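Chapter 7
Small Blankets and Covers: Staging, Spreading and Folding

Terms introduced in this chapter: staging surface, free edge, leading corner, mound, bundle, nap, drop, closed fold, open fold

Chapter 6 dealt with flat sheets, which are large, thin and nearly uniform. A sheet can be handled by its hems alone, and most faults in a folded sheet can be traced to one hem having been allowed to slip. Small blankets and soft covers follow different rules. They are thick in proportion to their area, they compress under the hand, and they do not fall into plane folds by their own weight. A cover that has been squeezed together will hold much of that shape until it is opened again.

The material is divided into four sections. Section 7.1 treats the flat condition and the reading of edges. Section 7.2 treats staging on furniture. Section 7.3 covers spreading and the removal of wrinkles, and Section 7.4 covers the bundle and its recovery. The folding sequences themselves, including the Odero quarter fold, are given in Chapter 8 and assume that the piece has already been brought to the condition described here.

7.1 The Flat Condition

A piece is said to be in the flat condition when it lies in a single layer, or in a known number of layers, with every free edge visible or located by touch. The definition does not require the piece to be smooth. A blanket with shallow creases over its whole surface may still be in the flat condition. A blanket with a smooth top and one corner turned under is not.

The distinction matters in practice. Creases that lie within the layer can be pressed out at any later stage. A corner turned under will be carried through each fold and will appear in the finished stack as a ridge, usually at the point where it is hardest to reach.
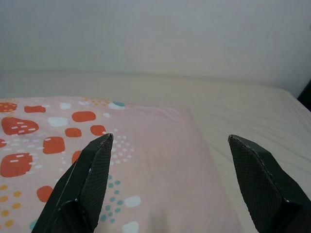
Edge reading is the first operation performed on any piece laid on a bed. The worker looks for a line where the color or texture of the upper piece gives way to that of the surface beneath, and follows it until it turns or disappears. Contrast between the two fabrics makes the work faster. A dusty pink cloth over a lighter sheet shows a straight side plainly, and the straight line alone is enough to indicate where the cloth ends, even where no motif is printed near it. With white on white the line may have to be found by running a finger along it. Once one edge is fixed, the adjacent edges are read in turn, and the piece is treated as flat only when the circuit has been closed.

Closed folds are easily mistaken for hems. A closed fold is rounded in section and springs back slightly when pressed; a hem is stitched, firmer, and does not open. An open fold shows two or more hems lying together. The student should be able to identify all three by touch before going on to Section 7.2.

Prints must be read with care. A regular stripe or check serves as a ruler, and any departure from the parallel is seen at once. A scattered print of dots and rounded shapes gives no such help. On scattered prints the hem is the only reliable reference, and the motifs should be ignored when setting a fold line.

7.2 Staging on Furniture

Staging is the temporary placing of a piece between one operation and the next. The staging surface may be a table, the foot of a bed, a rail or a chair. It should be clean, dry and free of splinters, and should stand close enough to the working surface that the piece can be transferred without a change of grip.

Chairs are the most common staging surface in domestic work and the most often misused. Three properties of the chair should be considered. The first is the width of the seat relative to the piece. A narrow seat forces the fabric to stand up in the middle, producing a mound, while the remainder hangs as drop on one or both sides. The second is surface friction. Molded seats with a smooth finish allow a heavy drop to pull the rest of the piece after it; woven and upholstered seats resist this movement. The third is the back, which may be used as a rail when the piece is light enough to hang from it without tipping the chair.

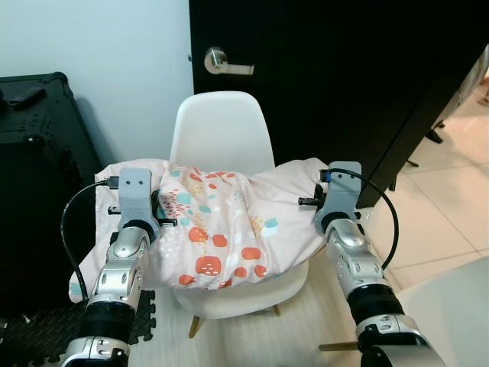 Figure 7.2 Patterned blanket over a white molded chair. The fabric is gathered into a mound above the seat, with a drop on the left side and the remainder draped toward the right front edge.

To lift a mounded piece from a chair, the two side edges are gripped first and the center is left alone. Gripping the center raises several layers at once and closes the mound further. With both edges held, the piece is drawn upward until the drop clears the seat, then carried with the hands kept at the same height. The hands are separated only after the piece is clear of the chair.

Drop should be measured where floor contact is possible. The Joldale practice room uses a clearance of 30 cm between the lowest point of the drop and the floor, and this value is adopted in the exercises. Where the seat is too low to give the clearance, the piece is turned so that its shorter dimension hangs.

Note on mass. The standard practice blanket used in this book has a mass of 396 g when dry. Heavier pieces behave in the same manner, but the mound is lower and the tendency to slide is greater. The values tabulated by Vilmos Vörös in the appendix were obtained on the standard piece and should not be applied to quilted covers.

7.3 Spreading

Spreading returns a gathered piece to the flat condition. It is carried out on a bed or on a table larger than the piece. The order of operations is as follows.

Place the piece near the center of the surface, with the nap upward if it has one.

Locate two adjacent corners. These become the leading corners.

Draw the leading corners apart until the edge between them is straight but not stretched.

Lower that edge to the surface and hold it at one end while the opposite side is drawn away.

Release the held end and check the full circuit of the edge as in Section 7.1.

The fourth step is the one most frequently hurried. If the opposite side is drawn away before the first edge has settled, the piece travels as a whole and no spreading takes place. A pause of 10 seconds is sufficient for soft fabrics. The surface will still show slack after this step, and the slack should be left in place until the edge has been checked.
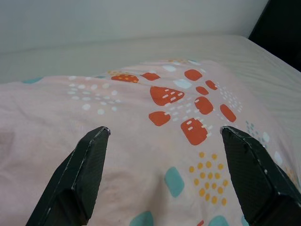 Slack is worked outward, never inward. The flat of the hand is placed near the middle and moved toward the closest hem with light, even pressure. The stroke ends at the hem. Strokes that stop short leave a ridge parallel to the edge, and this ridge will be doubled by the first fold. Where a hump remains along the far side, the hem beyond it is usually caught or turned, and pressing on the hump has no effect; the hem must be lifted and laid down again.

Any mark or discoloration found during spreading is dealt with before folding. The piece is set aside for the treatments given in Chapter 4. A mark folded to the inside is likely to be forgotten, and prolonged storage makes many marks harder to remove.

Long-pile covers are an exception to the outward rule. On these the stroke follows the nap, even when this means working across the shorter dimension. The Thepsuriya brush method, described in Chapter 9, may be substituted for the hand where the pile is deep.

7.4 The Bundle

A bundle is a piece that has been gathered on all sides so that no extended flat area remains. It differs from a mound in that it has no supporting surface under it and keeps its form while being carried. Bundles are formed when a blanket is taken from a dryer drum, pulled from a storage bag, or picked up in haste. A bundled blanket may be mistaken for a small pillow until it is opened.

When a bundle is held at its two ends, the ends are compressed and the wrinkles run inward from the points of grip. The layers between are free to shift. Pulling the ends apart at this stage lengthens the bundle without opening it, and on knitted fabrics it may distort the hem. The bundle should be lowered onto the spreading surface, released at both ends, and opened by drawing the uppermost free edge away from the rest.

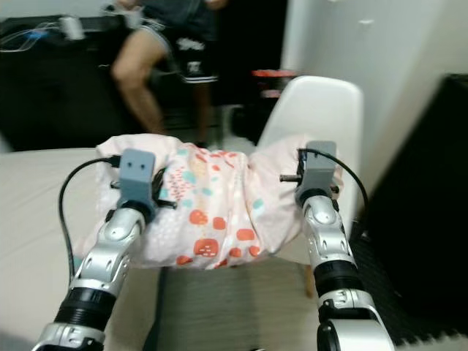 Practice Exercises

7-1. Lay the standard practice blanket on a sheet of contrasting color. Read the circuit of the edge by sight, then repeat the reading by touch alone. Record any closed fold that was taken for a hem.

7-2. Stage the blanket on a smooth chair and then on an upholstered one. Leave it in place for 30 minutes on each. Measure the drop at the start and at the end, and compare the movement on the two seats.

7-3. Gather the blanket into a bundle and recover it by the procedure of Sections 7.3 and 7.4. Sketch the position of any ridge that remains, and state whether it is parallel to a hem.

7-4. Repeat the previous exercise with the Jilthorpe knitted cover. Examine the hem before and after, and enter both observations in the work record.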